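Zarnenness brings its kitchen-table tidying evenings to Okport

Community housekeeping project invites residents to clear, sort and put away, one small table at a time

OKPORT, November. Zarnenness, the home organizing project that started in 2006 as a weekly get-together in a church basement, is opening a permanent workroom in Okport this month. The new room will host free tidying evenings for anyone who would like a hand with the everyday stuff of a kitchen: plates that don't stack well, snack cupboards that spill when the door opens, lids with no bowls and bowls with no lids.

The room is on the ground floor of the old Canpolat building, two doors up from the bus station, and opens at 6 p.m. Visitors can bring a box or bag from one drawer, shelf or cupboard at home, spread it out on a table, and sort it through with someone who has done this many times before (and whose own kitchen has, in most cases, been a good deal worse).

"People think tidying starts with buying containers," said Urmas Siliņa, who runs the program. "We start with a bare tabletop and whatever you carried in. You put one thing down, you look at it, you decide where it lives. Then you pick up the next one. I have been doing this for years and I still get a kick out of watching someone find the right spot for a thing that has been wandering around their kitchen since they moved in!"

The Okport evenings follow the same plan Zarnenness uses in its other towns. The first part is given over to dishes and drying. Many small kitchens have no room for a full-size drainer beside the sink, so the workroom keeps several kinds of rack and tray on hand for people to try with their own plates. A tray with upright dividers can work just as well inside a cupboard as on a counter, and plates stored on edge are easier to pull out one by one than plates in a tall pile. Visitors are encouraged to measure the shelf at home before they come, front to back as well as side to side, and to bring the largest plate they use every day. The large plate is the one that decides everything.

The second part deals with packets: chips, crackers, nuts, dried fruit, the half-used bag of rice. Zarnenness suggests sorting these by when they get eaten before thinking about type. School-bag snacks go together at a height children can reach. Things for guests go higher up. Opened bags are folded down and clipped, then stood in a bin with the tops facing up, and empty wrappers go straight in the trash instead of back on the shelf, a habit that sounds too obvious to mention until you have pulled a few out of your own cupboard.

The last stretch of the evening is for repacking. Everything that is going home goes back in the box in the order it will be put away, with the things for the lowest shelf on top if that shelf is filled first. It takes a few extra minutes and saves a lot of bending over later.

Preparation of the Okport room has been a cheerful business. Tables and chairs arrived early in the fall, and the shelving came from Seseo, the neighborhood reuse store, which set aside pieces for the project over the summer. The walls have been painted a warm yellow, picked by vote among the people who turned up to paint. There is a sink with a wide draining area, a kettle, and a long coat rail by the door. The store has also agreed to take any usable kitchen goods that visitors decide to part with, so nobody has to carry an unwanted fondue set home again on the bus.

Zarnenness helped 3526 households across the region last year, and hopes to welcome 100 new ones in Okport before spring. Funding for the first year comes from a grant of $3000 toward supplies, along with donated rent from the building's owners.

"Okport has been asking us to come for a long time," said Siliņa. "We had people taking two buses to get to our other room, with a crate of saucepans on their knees. I'm delighted that they can now walk over after supper. Bring the worst drawer you have. We love those."

Evenings are open to all ages and there is no need to sign up. Children are welcome and often turn out to be ruthless sorters, especially with the snack shelf. Larger items such as microwaves and bread machines should stay at home, but a note of their width, depth and height is useful, as it lets the helpers mark out the space on a table with tape and plan around it. Glass should be wrapped in a dish towel for the trip. Knives should be left at home too; the room has cardboard stand-ins in several lengths for anyone planning a knife drawer.

A short printed guide, The One-Shelf Kitchen, will be given out free at the door. It covers plates, packets, pans and the cupboard under the sink, with blank pages at the back for measurements and a list of what went where. Copies will also be left at the Okport library and at the Seseo counter. Readers of the Zarnenness newsletter have had the plate and packet pages already and sent back plenty of good suggestions, many of which made it into the new edition, including the very popular tip of keeping one shelf half empty on purpose for the week's leftovers.

Groups such as tenants' associations, parent groups and student houses can ask for an evening of their own. These run a little longer and can be built around a shared kitchen, where the questions are often less about racks and bins and more about who gets which shelf. Zarnenness has a simple labeling method for that, and it has survived several student houses so far.

Cream dish tray with slots for plates, first picture; orange snack bag, second picture. 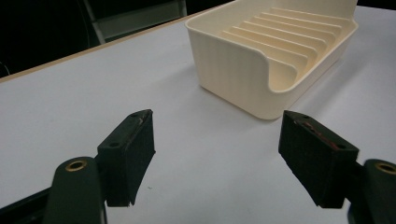
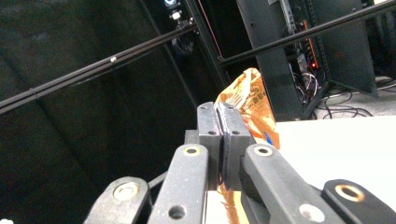 Zarnenness News, Okport supplement, page 3

About Zarnenness

Zarnenness has run free tidying evenings since 2006. It lends out racks, bins and measuring kits, publishes a newsletter for members and friends, and trains helpers who would like to start an evening in their own town. Helpers need no background in organizing, only patience and a fondness for other people's cupboards.

Contact for press and group bookings: Urmas Siliņa, Zarnenness workroom, Canpolat building, Okport. The workroom is open to callers from 6 p.m. on program evenings, and messages left at the Seseo counter will be passed along.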